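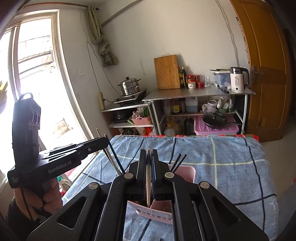
Stovedex equipment plan: README

This folder contains the buying plan and the cost sheets for Stovedex, our collection of kitchen handling tasks recorded with hand-held grippers. It is written for the people who approve the purchases at Cladby and for any group that wants to start a similar collection and needs to know what to order first. The recordings are kept in a separate folder.

Contact: Kane Doolan, equipment planning, Cladby

Status

The plan was revised in October. The first version assumed that we would buy one gripper for each operator. After the trial period we changed this to two for each operator, one for each hand, and the budget had to be made again from the beginning. If you have an older copy of the cost sheet, please delete it.

What is in the folder

budget_main: all planned purchases, with supplier, unit price and month of payment
spares: parts that wear out, with the date of each replacement
props: household items used in the tasks
storage: disks and backup, calculated per recorded hour
notes_orakzai: our questions to the supplier Orakzai and their answers

Size of the plan

The first phase covers 20 kitchens and 3023 recorded episodes. We calculate with almost 86 working hours of one operator pair per month, including the time for travel and for setting up. Cleaning the equipment is also in these hours. In the older sheet it was forgotten.

Grippers and pads

The grippers are the biggest line in the budget. We advise to order them in one delivery, so that all units have the same version of the linkage and the pads. The ribbed pads on the fingers are a wear part and we budget them separately. Thin and smooth objects such as chopsticks show very quickly when a pad is worn, therefore we use the chopstick task as our check before a pad is replaced. Please write the replacement in the spares sheet on the same day.

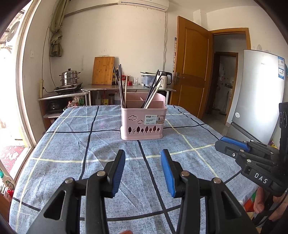 Props are cheap, but they take more planning than we expected. A utensil basket with compartments, dark and light chopsticks and a checked tablecloth cost very little together. The difficulty is to buy the same basket again after some months. We now order two of every prop at the same time and keep the second one closed in its package. Things that already belong to the kitchen, such as kettles, steamers and cutting boards, stay where they are and are not in our budget.

Storage

Storage was planned with Vastness, our internal backup system. Its cost is charged per quarter and appears in the sheet as one line. The price of local disks changes often, so check it again before you send the order.

Known problems

Delivery costs are missing for most of the spare parts.
The column "month of payment" shows the month of the order in some older rows. We are correcting this by hand.
The insurance for equipment in private homes is still an estimate.
Chargers and cables are listed under props in one place and under spares in another.

Changes to the plan

Send a changed sheet to Kane Doolan together with the offer from the supplier. Offers are accepted until noon on the last working day of the month, and later ones go into the next revision.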